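Reducing Food Waste in a Small Student Kitchen
Project report, Introduction to Household Economics
Natália Moreira
2026-04-21

1. Introduction

In the Brunden residence, 27 students share one kitchen. Everybody buys food separately, and a lot of it is thrown away. My project studied which foods are wasted most and if a simple change in storage can reduce the waste. I chose this topic after I moved to the residence and saw how much bread went into the garbage every week.

2. Background

Most of the texts we read in the course speak about families. A student kitchen is different from a family kitchen, as there is no one person who plans the meals. Two people can buy the same salad on the same evening, and both salads become old. Students also cook at irregular hours and often buy large packages when the price is good. At the Semaan store near the residence, for example, rice and pasta are cheaper in big bags, but fresh vegetables are also sold in big bags, and these are difficult for one person to finish.

3. Method

During February I asked the residents to write on a paper list every food they threw away. The list was on the refrigerator door. For each item they wrote the name, the weight and the reason. The weight was measured with a kitchen scale from Fivis, which belongs to the residence. Very small leftovers, for example the rest of a soup on a plate, were not included.

I closed the list after 50 entries. Then I put the entries in four groups: bread, fruit and vegetables, dairy, and cooked food. I also made short interviews with residents who had time - most of them spoke with me while they were cooking.

4. Results

Fruit and vegetables were the largest group, and bread was the second. Dairy was smaller than I expected. The heaviest single entry was 500 grams of cooked rice. The most common reason was "I forgot I had it." The second reason was that the person went home for some days and did not give the food to another resident.

In the interviews, many residents said that they do not see what they have. New food is put in front and the old food stays behind it. One resident uses the method from the Trivwood cooking club, where every box gets a label with the day of opening. She had only one entry on the list.

5. Storage of dry food

Dry food was almost absent from the list, but residents told me that they often buy it twice. An open shelf can help with this, if similar products stand together and the oldest ones are in front.
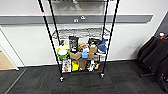 Does an open shelf keep dry food fresh for a shorter time than a closed cupboard?
Flour, rice and pasta keep well in both places if the container closes tightly and the room is dry. Oil and spices should stay in the dark, so the cupboard is better for them.

6. Limits of the study

The list was voluntary, and I think that some residents did not write everything. One month is also a short time. I had no list from before, so I cannot compare two periods.

7. Next steps

I proposed to the residence a common box for food that people want to give away, and free labels beside the refrigerator. The labels cost little - a roll of 50 is enough to begin. If the residence agrees, I will use the same list again next semester and compare the weights in each group.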